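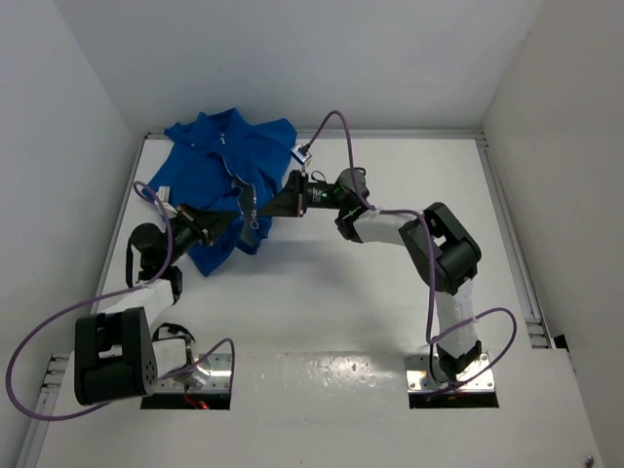
How far up should a jacket be zipped before it gets folded?
All the way to the collar, then back down about an inch so the pull lies flat.

Section 3. Zip-up jackets and hoodies

Goes with the Bramlow folding guide. Covers anything with a full front zipper and a collar. Half-zips are in the next section. Pants and plain tees, see the start of the guide.

Before you start

Clear, flat surface. Pale if you have one, lint and loose threads show up better. Pockets empty. Check both, people forget the left one. Tags stay on if they were on.

3.1 Laying it out

1. Put the jacket down front side up, collar away from you.
2. Pull the two bottom corners toward you until the back panel is flat underneath.
3. Sleeves out to the sides. Don't smooth them yet, they'll only move again.
4. Stand the collar up. Folded collars catch in the zipper near the top.

Note: thin shells slide around. Hold the hem with your free hand or lay a damp cloth under the back.

3.2 Closing the zipper

1. Find the pull. If it's halfway up with the front open below it, the bottom isn't seated. Run it down and start over.
2. Push the pin all the way into the box at the hem. Should sit square.
3. Hold the hem, draw the pull up in one slow stroke. Keep the two sides level.
4. Stop at the collar. Back down an inch.

CAUTION: never yank a stuck zipper. Lining is usualy what's caught. Go back down a few teeth, tug the cloth out sideways, try again. Still stuck, put it in the repair bin.

Note: Adell zippers (stamped on the back of the pull) run stiff when new. Rub a candle stub on the teeth, both sides, wipe off the extra.

3.3 Folding

1. Smooth from the zipper outward, one side then the other.
2. Left sleeve across the front. Right sleeve over it.
3. Sides in to the width of the Zesemeo board. No board, use a sheet of letter paper the long way.
4. Hem up to the collar. One fold for thick fleece, two for shells.
5. Turn it over so the collar shows.

Caution: don't press down on the stack. Zipper teeth leave marks in fleece and they dont come out without steam.

3.4 Bagging and shelf

Shell jackets go in bag 2056, collar to the open end. Fleece goes straight on the shelf, no bag. Shaikh bins hold almost 200 shells if the folds are tight, less if somebody rushed the sleeves. Write the size on the bin card, pencil only.

If the zipper splits open behind the pull after closing, see Repairs, split zippers. Do not fold it first.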